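Speaker notes: Clothing Reuse in Estham, Annual Partners' Meeting
Speaker: Torunn Bråten, Trudcombe Textile Reuse Service

Slide 1. Welcome
Thank the Costigan Foundation for hosting. Remind attendees that questions will be taken at the end.

Slide 2. The past year
The service received 359 bags of clothing from Estham households. Some 8 in every ten were fit for resale or direct donation. January was the busiest month — pause here, as the council has asked about winter storage.

Slide 3. What residents give
Shirts and other everyday garments remain the largest category. Mention that patterned fabric sells well at the Flaketti shop.

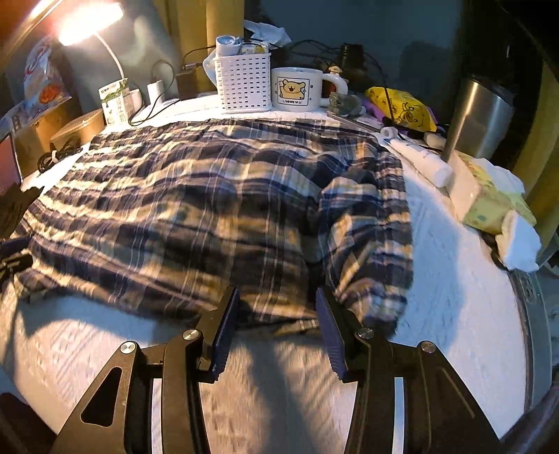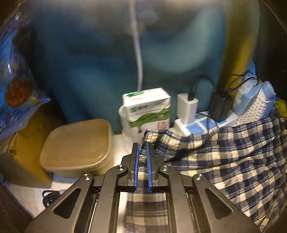 Plaid and checked fabrics

Slide 4. Garments that cannot be resold
Stained or torn items are sent for fiber recovery. The present contract runs for three more years. Do not discuss pricing.

Slide 5. Requests to partners
Ask each partner to keep donation points open until 9 p.m. during the spring collection. Bags should be tied and kept off the floor. Wet clothing should be refused at the door — one damp bag can spoil a full cage.

Slide 6. Questions
Refer questions on funding to the Costigan Foundation. Printed copies of the annual report are at the back of the hall.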